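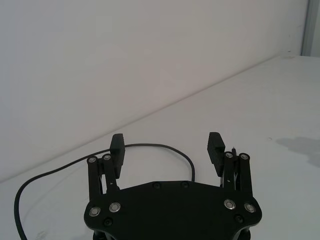
Pale work surfaces are common in home workshops and small offices, and they raise a cleaning problem that darker ones do not. Dust that has settled on a light top is hard to see from a standing height, so it is often left until it has built up along the back. The place where it builds up first is the joint between the top and the wall. In Figure 1 the joint reads as a long, thin line, slightly darker than the smooth grey-white surface in front of it and the off-white panel behind. We call this line the back seam. Respondents to the Banel household survey were asked when they had last wiped it, and of the 1044 who answered, 451 could not say.
The survey did not ask about the color of the wall. We think it should have. A panel close in color to the top makes the seam faint, and a faint seam is easy to pass over with a cloth.
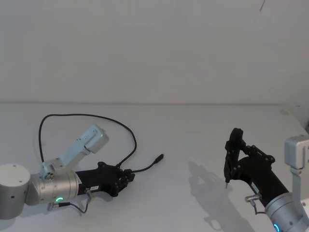 Page last changed: 06/08/2026

Figure 1. Pale surface meeting a pale wall, close view (top) and wider view (bottom).

The wider view in Figure 1 shows the same difficulty at the scale of a whole table. The white top meets the white wall along a faint edge, and at the right there is a slightly raised lip or corner where the two come together. A raised part of this kind needs its own pass with the corner of the cloth. The long black cable, by contrast, stands out at once against the white. Cables should be lifted before wiping - a cloth pushed up against one leaves a strip of dust on the far side.
For the wiping trial we used the Ruppert method with one change. Each seam was wiped left to right in a single stroke, and the cloth was then folded to a clean face. The original method allows strokes in both directions. We kept to 9 strokes per seam, with the cloth weighed before the first and after the last. Tops supplied by Stistutwood were wiped dry, and those supplied by Eteck were wiped with a damp cloth, as the makers' sheets ask. The two groups are therefore reported separately in the next section.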